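Cotton T-shirts going short and wide after washing, how do I stop it?
Posted 2021-11-22 in Home & Laundry

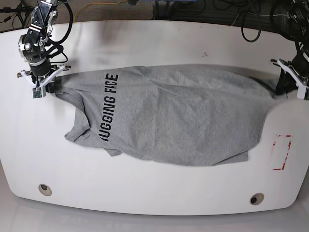 What's happening
Bought a pile of grey cotton tees, wash them at 40, tumble dry on normal. After a few goes they're wider than they are long and the side seams twist round to the front. Machine is a Moltar, 9 kg drum, had it 6 years. Tried the Skiditz cool wash liquid, no change. Is it me or the shirts? Don't want to bin them all.

wistport_mum
It's the dryer. Cotton knit shrinks in length far more than width. Wash at 30, short spin, then pull them longways while damp and dry flat or over an airer. Not pegged at the shoulders, you get bumps. The twisting is how the cloth was knitted and cut, can't do much there. Wont go back completely but you can get a bit of length out with a soak in lukewarm water and some hair conditioner, half an hour, then pull gently.

grumbler288
buy better shirts

tea_and_pegs
Agree on the dryer. If you must use it take them out while stil slightly damp and give them a tug top to bottom. Also don't overfill, mine come out like rope if I do. Print goes inside out or it cracks. Conditioner soak worked on one of mine and did nothing for another so don't expect miracles. Wouldn't bother with special liquid, ordinary stuff is fine.

Marked as solved. 711 views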